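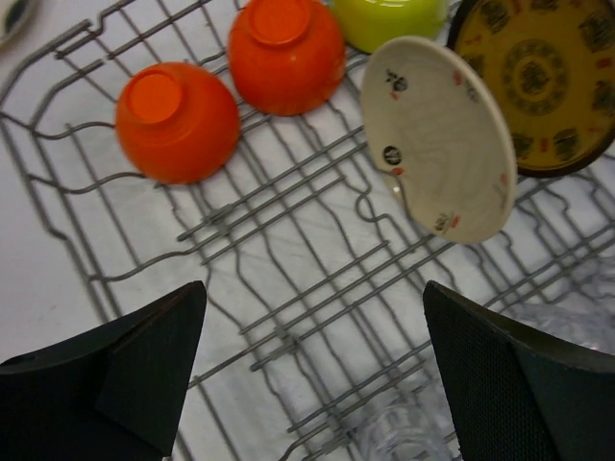 How many words did I learn this week? Twenty-seven, and I can use maybe half of them without stopping to think.

Thursday, October 24, 2019

I write the new words in the green notebook, as Ankica Mladenović advised me when I started the evening course in Clustville. She is also from outside and she has lived here for many years, so I trust her. Her rule is that a word goes in the notebook only if I heard it from a living person. Words from the television don't count. I think this is too strict, but I follow it.

The whole notebook has now 1,167 words. I began it in November two years ago.

Today's words: "drizzle," "to put off," "stubborn," "leftovers," "a hunch." The last one I heard on bus 53 from a woman who talked on the phone with her sister. She said she had a hunch that he would not come to the wedding. I wanted to ask her who. I got off at the library still thinking about it.

In the class we read a short text about a lighthouse and Mr. Duman corrected my "the" again. In my language we have no articles and I put them by feeling, like salt. He says my feeling is improving. On the last test I had nine mistakes, and seven of them were articles. The other two were "in" and "on."

I washed the dishes after supper and repeated the irregular verbs aloud. Teach, taught, taught. Seek, sought, sought. I have never heard anyone say "sought" on the bus, so according to Ankica it cannot go in the notebook.

Letter from Hirko came. He writes that the roof at mother's house is repaired before the snow, and he asks if I am already dreaming in English. I dreamed once, on Monday, that I was buying stamps. The man at the counter spoke English and I answered him, but I don't remember which words I used.

Tomorrow: return the library book, ask Mr. Duman about "used to" and "be used to," buy envelopes.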